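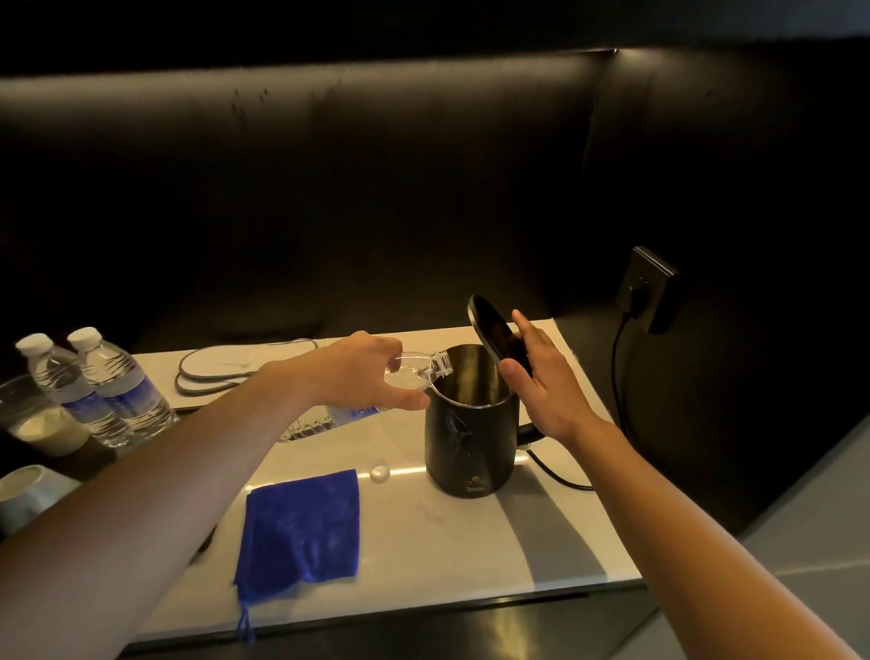 Filling the kettle from a bottle, one hand on the lid.

How to write a task sheet before a robot comes to your workplace

At Leswood we run guest rooms, and since September a part of the room preparation is done by a machine. It is called Wedari and it brings linen, bottled water and small supplies to the doors. Soon it should also do small things inside the room, and the kettle is first on the list. My work is to write the task sheets, from which the machine is set up and from which the staff know what stays with them. I learned this by making mistakes, so I write down the method for colleagues at Bivcombe, who start next.

What you need

One person who does the job every day. One person who writes. Paper, and a quiet room between 11 and 2 o'clock, when the guests are out.

Step 1. Watch the job without speaking

Ask your colleague to do the job in the usual way. Do not ask questions yet. When Amado Bautista showed me the kettle, I had one line on my paper: "fill kettle with water". After watching him I had 9 lines.

Step 2. Write what each hand does

This is the step which most people skip. To pour from a bottle into a kettle you need one hand for the bottle and the other for the lid. Write it like this:

Left hand: holds the bottle near the shoulder, neck down over the opening.
Right hand: holds the lid up until the pouring is finished.

A machine with one arm cannot follow this sheet as it is. Either the lid must stay open alone, or a person stays in the job. Better to know it before you sign something.

Step 3. Write where the small things go

The bottle cap has to be put somewhere. The cord has to stay plugged in or be pulled out, and your sheet must say which. Slippers and a cloth pouch may be lying on the same counter, and a person works between them without thinking. Write "clear the counter first" if this is your rule. We made it our rule for the machine, but not for the staff.

Step 4. Write when to stop

Amado stops pouring by looking inside. For the setup we needed a fixed level, and we took the maximum mark of the kettle. Add one line for spilled water: who wipes it, and with what. In our sheet it is the attendant, also when the machine has spilled it.

Step 5. Divide the sheet in two columns

The left column is for the machine, the right column for the person. Do this together with the staff and not in the office. Khurram Shaikh, our floor supervisor, moved 3 lines from left to right in the first meeting, all of them checks done by eye.

Step 6. Count the time again

Our attendants now walk less with the trolley, but they spend more time checking and helping the machine at doors. In the first plan this time was not written anywhere, and people were finishing late. We now give 50 minutes per shift for it – please ask for this at the beginning, it is harder to get later.

Step 7. Keep the sheet alive

When the kettle model or the bottle changes, the sheet is old. Write the model at the top and let the attendants correct by pen. I collect the corrections each month and send them to Hoani, the company which does our setup.

If something in the steps is not clear, leave me a message at the Leswood linen office before 4 o'clock.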